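BUSENT: The regional government has set aside money for wage support, rent relief and small business loans in its spring budget, but has left out the growth forecast that normally opens the document.

Godelieve Dierckx, who holds the finance and labor portfolio, presented the plan to the assembly in February. Orders from abroad and energy prices had moved too much over the winter for a single growth number to be useful, she told members, and the government would publish quarterly employment figures in its place.

"Companies asked us for cash flow and for time to pay," Dierckx said. "They did not ask us for a forecast."

The largest item is a wage subsidy for firms that keep staff on reduced hours. It covers up to 70 percent of pay for the hours not worked, and it is open to employers with fewer than 80 people on the payroll. The labor office has received 2,582 applications under the previous, smaller version of the program. Firms already in that program will be moved over without having to file again.

A second measure lets businesses put off payroll tax for two quarters without interest. A third raises the ceiling on state-backed loans for equipment and repairs. Applicants for those loans will need a signed quote from a supplier and their last two annual accounts.
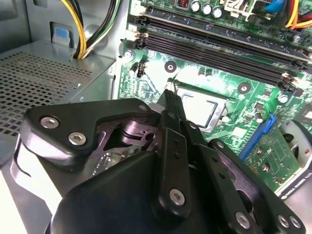 *The motherboard inside a desktop computer case. Electronics firms are among those that can apply for the equipment loans.*

Manufacturers in the Tollbridge district, where unemployment has risen faster than in the rest of the region, will be first in line for the loans. De Bruijn, which makes pump housings there, cut its night shift before the new year. Nelar, a maker of control cabinets, has kept its full staff but stopped hiring.

Household measures are more limited. Renters who have lost work since the fall can claim a monthly payment of up to 900 euros for three months. The payment goes straight to the landlord, and tenants in public housing are not eligible because their rents are already adjusted to income.

Opposition members said the plan leans too heavily on subsidies that end in the fall. Dirk Smits, who speaks for the opposition on economic matters, called for the rent payment to run six months and said the missing forecast would make it hard for towns to plan their own budgets.

"Every municipality in this region has to write down a revenue estimate," Smits said. "They take it from this document, and this year the page is blank."

Dierckx replied that towns would get a range of revenue estimates from her department before their own budget deadlines. She did not say whether the range would be made public.

The assembly's finance panel will take up the bill next, with a full vote expected before the spring recess. If it passes, the wage subsidy would take effect at the start of the following month. Forms for the rent payment will be available at town halls and on the labor office website.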